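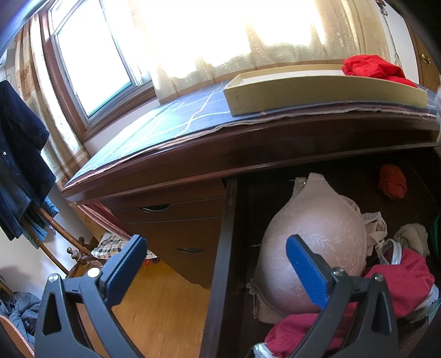 Shengli Fang asked whether the Sonport visitors could try the gripper themselves, and I said yes, please, all of them!

I also noted that bras and straps are still the hard part of clothing work, and we agreed to keep them in the demo.

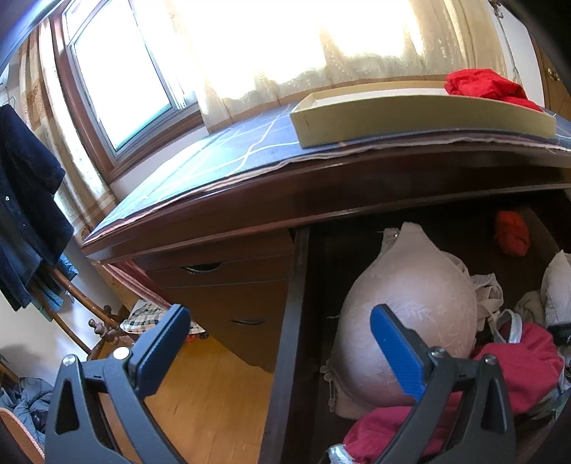 Next open day

Sevier again, in December, doors at 10. We've got 280 places (254 last time, so a bit more squeezing). I'll print the sign-up sheets.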